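Do You Need a Different Toothpaste at Night?

March 15, 2020

My dentist's office changed hands last June, and ever since then I come home from every cleaning with a little paper bag. There used to be a toothbrush in it. Now there's a toothbrush, a sample of a rinse, and a folded leaflet for a "day and night system" from a company called Fakia. The day tube is for "active protection." The night tube is for "restoration." You are supposed to buy both, and together they cost 16 dollars.

I have been brushing my teeth with whatever was on sale since I was old enough to buy my own, so I wanted to know what I had been missing. I put the two ingredient lists side by side on the kitchen counter. Same fluoride compound, same strength. Same abrasive. The night one has a different flavor and a different dye. That was it. I read both lists again with my glasses on, in case restoration was hiding in the small print.

I wrote to the company. A person named Nikola Kołodziej answered, politely, and told me the night formula was "designed around the body's overnight rhythm." I asked which ingredient did the designing. I got a link to the page I had already read and a coupon.

Now, I'm not a dentist. It's possible that there's something in the proportions that doesn't show on a label. But if so, they've had every chance to say it, and what they said was "rhythm."

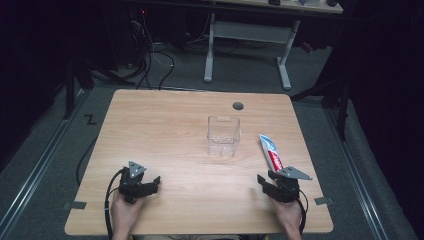

Toothpaste and a clear plastic box.

The leaflet leans hard on a survey. According to the leaflet, 3,325 people tried the system and most of them "noticed a fresher feeling on waking." Fresher than what? If you gave me a tube for free and told me it was the good one, I'd probably notice a fresher feeling too. There's no mention of a second group who got plain toothpaste in a nice tube. There's no mention of anyone looking inside a mouth, either. They asked people how they felt, and people are generally nice when you ask them that.

I brought this up with Hüsnü Coşkun, who worked behind a pharmacy counter for 13 years and has sold every kind of paste there is. He was less worked up than I was. His view is that most people do fine if they use something with fluoride in it and keep the brush moving for two minutes, and that the rest is taste. If a customer's gums were sore or their teeth hurt with ice water, he sent them to a dentist, because a tube can cover up a problem for a while. He did say that the sensitive kinds seem to help some people. He uses one himself. So I'll give them that.

Then there's charcoal. My sister-in-law swears by a black paste called Jomau and will show you her teeth to prove it. They're nice teeth. They were nice teeth before, as far as I can remember, and she also quit coffee the same month she started. When I mentioned the coffee she said the charcoal "pulls things out." I asked what things. We talked about something else after that.

What bothers me about charcoal is that it's gritty, and grit is how you scrub a pan. I'd want somebody to tell me how gritty before I put it on the only set I've got, and the Jomau tube doesn't say. It says "gentle" four times, though. I'd trade all four for a number.

And the whitening ones. I tried a Tokarz whitening paste all the way through one tube, morning and night, and had my husband compare a photo from the start with one from the end. He picked the wrong one as the "after." The bathroom light is bad, so I won't hang anybody on that evidence -- but they did promise I'd see it.

I haven't turned into one of those people who makes her own paste out of baking soda and coconut oil, by the way. Somebody at the Tirkotbridge library gave a talk on that and I went, and I had the same questions for her. No fluoride in it, and her answer to that was that her grandmother never used fluoride. I asked how her grandmother's teeth were. Dentures, as it happens.

So I'm using the store brand again. Mint, one tube, both ends of the day. The coupon is good through the summer if anyone wants it -- leave a comment and I'll put it in the mail. I have another cleaning coming up and I plan to ask the hygienist straight out whether she uses the night stuff at home.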